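Bedroom clear-outs with Flullar: your questions

What does a bedroom visit include?
We clear the bed and floor, sort what has been left on top of cabinets and wardrobes, and box up anything you want stored or given away. We don't empty drawers unless you ask.

How long does it take?
Allow 4 hours for a bedroom with a large bed and one or two cabinets. Box rooms are usually quicker.

Do I need to strip the bed first?
No. Leave the sheet on, as we use the bed as a sorting surface. A printed or coloured sheet is fine. If you would like it covered, tell us when you book and we will bring a clean cloth.

Can you work around polished or carved furniture?
Yes. We dust glossy tops with a dry cloth and go over carved panels with a soft brush. No spray polish is used. Please mention any loose moulding so that we can keep boxes away from it.

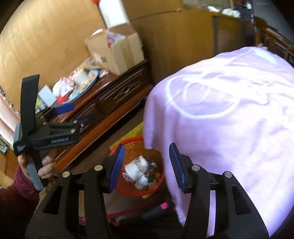
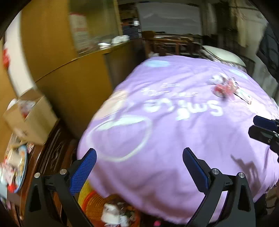
What should I do with open boxes?
Leave them as they are. We check the contents with you and then close and label each one. Small things in plastic bags stay in their bags.

What happens to toys and odds and ends?
They go in one pile on the bed until you have looked through them. Nothing is thrown away without your say-so.

How heavy can a box be?
We stop filling at 6 kg for anything going on top of a cabinet. Heavier boxes stay on the floor.

What does it cost?
A standard visit is £70 in Pratport and Gaete. Druddale has a small travel charge, shown before you pay.

Can I change my booking?
Yes, up to the day before. Write to Florencia Paredes through the bookings page and give your reference number. Visits in July fill up early, so there may be a wait for a new date.

Page last updated February 19, 2025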